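Does Line Drying Really Save Money in Student Housing?
Project report, Household Energy course
August 28, 2024

3. Results

Our dorm in Sarkamport has a poster by every dryer saying that residents should hang their clothes to save power. It gives no numbers, so we decided to check. We logged 166 dryer loads over the spring term, using a Goko plug meter on the one machine that would take it. The meter total came to 3510 on the display, which we first read as watt-hours and later had to throw out, as the manual gives two different units for that screen.

The survey went a little better. We handed out 200 forms and got 50 back. Most people who answered said they hang at least some of their clothes. We doubt this. People who care about laundry are the ones who fill in a laundry form, and "some" could mean one shirt.

4. Problems with the claim

The poster treats air drying as free. 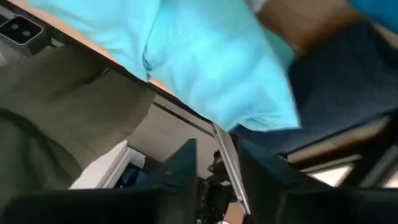
In a small room with the window shut, the water goes into the air, and the heater or a fan may have to deal with it. Two of the guides we read skip this completely. A third one, from Flisa, mentions damp but only as a mold issue – it never adds the cost back in.

We still think hanging clothes uses less power than a dryer. Our data can't say how much less, and neither can the poster. A repeat in November, with the heat on and a second meter, would be a fairer test.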